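Setting up a first sorting task on the Bedoya two-arm bench

Written by Kieran Hartley. Last updated in August for controller software 26.

The Bedoya bench kit from Prevlow ships with two arms, two parallel grippers, a wrist camera for each gripper and a head camera that looks down on the table. This guide covers the first task most buyers try, which is picking up small tools and putting them in trays. It assumes the arms are bolted on and the controller powers up. If you are still at the assembly stage, go through the printed Prevlow booklet first and come back.
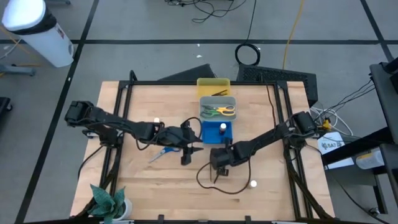
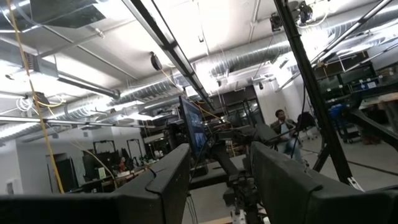

What you need

The kit itself, a set of shallow trays in different colors, and a handful of small objects. Scissors are a good first choice. They lie flat, the handles give the gripper something to close on, and they are awkward enough to show up a bad calibration. Avoid anything with an open blade. You also need the Gruvance software, which comes with the kit on a one-year license.

Step 1. Clear the reach area

Each arm can swing a little past the edge of the table. Walk around the bench and move chairs, carts and loose cables back. Tape on the floor helps people remember where to stop. Check that the emergency stop works before going any further: press it, confirm both arms hold still, then twist to release.

Step 2. Home the arms

Open Gruvance, choose Bench, then Home Both. The left arm moves first. When the two arms are parked, the status line reads Ready. If one arm reports error 507, its base connector is not fully seated. Power down, push the connector in until it clicks, and start this step again.

Step 3. Check the cameras

Open the Cameras tab. You should get one view from the head and one from each wrist. In the wrist view, both gripper fingers should show at the bottom corners with a clear gap between them. If only one finger shows, loosen the two screws on the camera bracket, turn the bracket until both are in view, and tighten again.

The wrist cameras have automatic exposure turned on by default. It copes with most rooms but takes a second or so to settle when the arm swings up toward the lights. I leave it on for setup and lock it before recording – the setting is under Advanced.

Step 4. Lay out the trays

Put the trays toward the far side of the table, where both arms can get to them. Leave space in front for the loose objects. Use trays that differ clearly in color from each other and from the tabletop. Mark the tray positions with a pencil so you can put them back after a bump.

Step 5. Teach the first pick

Choose New Task and select one arm. Put the gripper in Guide mode and move it by hand until the fingers are on either side of a scissor handle, then press Save Pose. Raise the arm 145 mm and save again. Move over the target tray, lower, and save the release pose. Set grip force to Low for the first tries.

Watch the cable at the wrist while you do this. If it drags over the table it can push small items out of place. The Grurby cable clips sold as an add-on hold it closer to the arm. They are worth the money, although a hook-and-loop strap will do nearly as well.

Step 6. Run it slowly

Set speed to 11 percent and press Run Once. Keep a hand near the stop. If the gripper closes short of the handle, adjust the grasp pose and leave the others alone. Once the pick repeats cleanly several times, raise the speed in small steps.

Step 7. Add the second arm

Repeat step 5 for the other arm, then open Shared Zone and draw a box over the middle of the table. Only one arm is allowed in the box at a time. Without it, the software will still run, but the grippers can touch when both go for the same tray.

Is the kit worth buying?

For a lab or a small shop, yes, with reservations. The arms are steady and the grippers are good. The Gruvance menus are slow, and the license renewal is priced separately. Ask Prevlow for a quote that includes the second year before you order.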